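The Table at Tokard

The grippers came to the Tokard workshop in December, in two crates from Dredetti, and the woman at the end bench was asked to learn them first. She had packed hinges there for 12 years. The foreman said it would be easier coming from her.

Her hands had been good for 50 boxes a shift, more before a holiday. Now she held a handle with two fingers on the end of it, and whatever she did, the tool did, and the tool's record of it went to Stellden overnight. In spring an arm on a rail would do the same work. Everyone knew this. It was in the letter.

For the first week she was given no hinges at all. The instructions said to open, close, move over the table, and open again. She did it until lunch, ate, and did it until four. The others went on packing behind her. She could hear the lids. 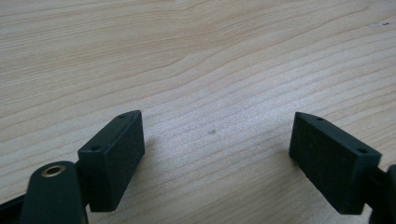
You hold it too tight, Çınar told her. It closes with you. If you squeeze, it squeezes, and then the arm will squeeze too, forever, and they'll send us the bent ones to sort.

She tried it with a looser wrist. The pads came together more slowly and met flat. She opened them and did it again.

By the third week she had hinges. She picked one up, turned it, laid it in the box, and picked up the next. It took twice as long as with her own hands. The sheet from Stellden asked for 1224 good ones, and she marked them off in pencil on the back of a carton. On some days roughly 12 had to be done over because she had reached in with her left hand without thinking.

The younger packers asked if it bothered her. She said her shoulder hurt less. That was true. She also said the arm would put the short leaf on top, the way she did, and the people at the fitting end would never have to turn it over. They didn't know what to say to that, so they went back to their benches.

The rail was bolted down in the spring. Two packers moved to the warehouse and one left to drive a bus. She was kept on to watch the arm, with a stool and a red button.

On the first morning it picked up a hinge, stopped, turned it, and put it in the box with the short leaf on top. She looked at the box for a while. Then the next hinge came, and she pulled the stool in closer.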